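Voder build, handout 3: teaching the arm to tidy the bathroom counter

Welcome back! By now your Voder arm should be bolted together and homing without hitting its own base (if it isn't, grab Reinaldo Medeiros at the Skurkcombe bench before you read any further). This week we get to the part I love, working out what the thing has to do with small slippery objects.

1. Pick your objects

Start with stuff you already own. I like a toothbrush and a small bottle, one in each hand, next to the sink. The toothbrush is thin and hard to pinch, and the bottle stands up nicely until you nudge it. Watch where your pointing finger goes while the other fingers hold on. Your gripper has no spare finger, so write down every time you use one!
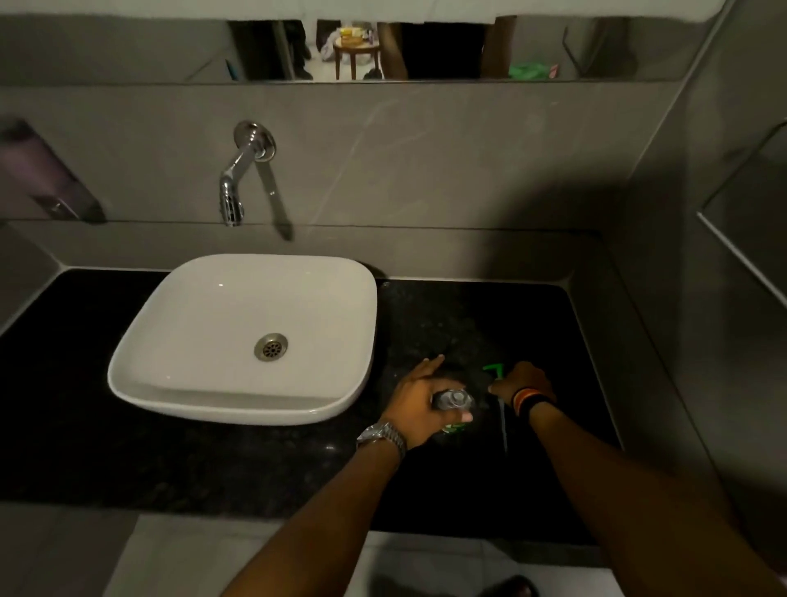

2. Set your limits

Open the Rondora config and set max reach to 605 mm and grip force to 50 to begin with. The scale runs to 1000, and please don't go there, Thoa Khúc cracked two jaws in April doing exactly that. Wrist rotation stays at 180 degrees for now. Speckled granite gives the depth sensor fits, by the way, so if your counter is like mine, run the calibration twice.

3. Break down the two-handed jobs

Now the fun one. Left hand holds the lower part, right hand pinches the green top with thumb and fingers. Write that as two separate tracks, hold and pinch, and keep an eye on water drops on the stone near where you're working, they matter for friction. 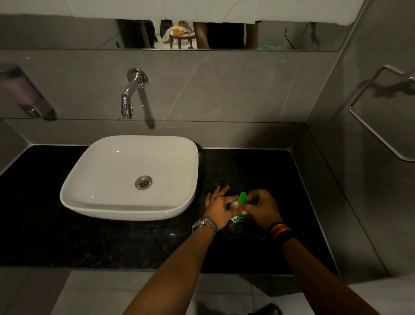

4. For next time

Bring your two tracks on paper, plus a jaw pad you don't mind cutting up. Hanna Jabłońska has spare rubber sheet if you're short.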